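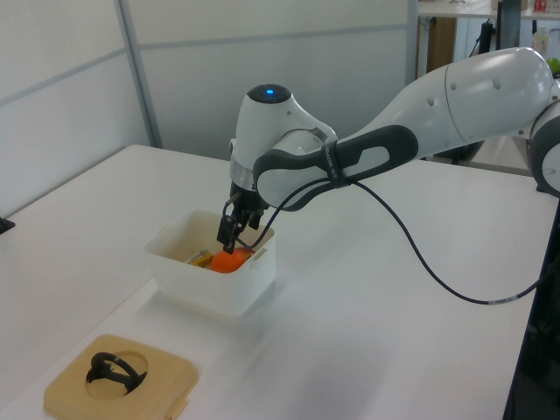
11/10/2026 장비 노트, 내년도 셀 증설 예산 건

증설 셀의 장비 구성을 다시 정리한다. 6월에 올린 초안은 암 가격만 넣고 주변 품목을 전부 '기타'로 묶어 둔 상태라 그대로는 결재를 못 받는다. 이번에는 품목별로 나눈다. 기준은 현재 빈 피킹에 쓰는 셀이다. 두 손가락 그리퍼, 반투명 플라스틱 빈, 흰색 테이블 상판까지는 같은 구성으로 가고, 케이블 처리만 바꾼다. 지금은 그리퍼 쪽 검은 케이블을 전완부에 스트랩으로 고정하고 나머지는 오른쪽으로 길게 늘어뜨려 쓰는데, 증설분에는 드레스팩을 처음부터 견적에 포함한다. 나중에 따로 사면 브래킷 가공비가 별도로 붙는다.

수량
암 2대. 그리퍼는 암마다 하나씩에 예비를 더해 4개. 예비를 암과 같은 수로 잡은 이유는 핑거 교체보다 본체 수리 기간이 문제이기 때문. 지난번 수리 때 본체가 돌아올 때까지 셀이 통째로 섰다. 핑거 패드는 소모품 계정으로 빼고 장비비에 넣지 않는다.

공급처
Vastent: 암과 컨트롤러 일괄. 견적서 수령. 설치비 포함, 교육비 별도. 납기는 발주 후 4주로 적혀 있으나 컨트롤러에 대해서는 별도 문구가 없음. 같은 납기인지 서면으로 받을 것.
Plomberg: 그리퍼와 커플링. 현재 플랜지와 볼트 패턴이 맞는지 도면 대조 필요. 안 맞으면 어댑터 플레이트가 추가되고, 그만큼 가반하중 여유가 줄어든다. 견적 비교할 때 어댑터 무게를 빼먹지 말 것.
Jallari: 테이블 프레임과 상판. 상판 평탄도 사양이 견적서에 없음. 문의 메일 보냄, 회신 대기.

암은 임대도 검토했다. Norbert Kelemen이 계산한 표를 보면 42개월차에 임대 누계가 구매가를 넘는다. 셀은 그보다 오래 쓸 계획이므로 구매로 간다. 다만 표에 유지보수 계약이 한쪽에만 들어가 있다. 임대 쪽은 포함 금액이고 구매 쪽은 빠져 있어서 같은 조건으로 다시 뽑아 달라고 했다. 결론이 뒤집힐 정도의 금액은 아닌 것으로 보이나 심의에서 반드시 물어볼 항목이다.

빠져 있던 항목
- 비상정지 회로 배선 및 안전 릴레이
- 컨트롤러용 전원 분기. 현재 분전반에 여유 회로가 있는지 시설팀 확인
- 부품 고정용 트레이. 원형 홈이 있는 지금 형상을 유지하되 홈 지름은 두 종류로
- 빈 여분. 테두리 손잡이가 있는 형상은 그리퍼 접근각에 영향이 있으므로 모델을 바꾸지 않는다
- 운송 보험. Vastent 견적에는 없고 Plomberg 견적에는 있음

시험용 물품(모형 과일류 등)은 금액이 작아 장비 예산에 올리지 않고 운영비로 처리한다. 전에 이것까지 자산 목록에 올렸다가 실사 때 번호표 붙이느라 시간을 썼다.

Srivastava 과제와의 비용 분담
Bujar Georgiev와 통화. Srivastava 쪽 예산으로 그리퍼 예비분을 부담할 수 있다고 함. 조건은 과제 기간 중 우선 사용권. 예비품이 과제 전용으로 묶이면 본래 목적에 못 쓰게 되므로, 고장 시 교체 투입이 우선이라는 문구를 넣자고 했다. 그쪽 검토 중. 문구가 안 들어가면 우리 예산으로 산다.

배치
칸막이벽과 테이블 사이 간격을 현재보다 넓게 잡는다. 암이 옆에서 뻗어 들어오는 배치는 유지하되, 스탠드 쪽 점검 공간이 지금 좁다. 증설 위치의 문 폭은 아직 안 쟀음. 프레임을 조립된 상태로 받을지 분해 상태로 받을지가 여기서 갈리고, 조립비도 달라진다. Jallari 회신 오기 전에 재 둘 것.

예비비는 총액 비율로 잡지 않고 어댑터 플레이트와 전원 공사 두 항목에만 건다. 나머지는 견적이 확정되는 대로 고정.

다음 작업
Plomberg 도면 요청, Kelemen 표 수정본 받기, 분전반 확인, 문 폭 실측. Vastent 견적 유효기간이 가장 짧으니 컨트롤러 납기 문의를 먼저 보낸다.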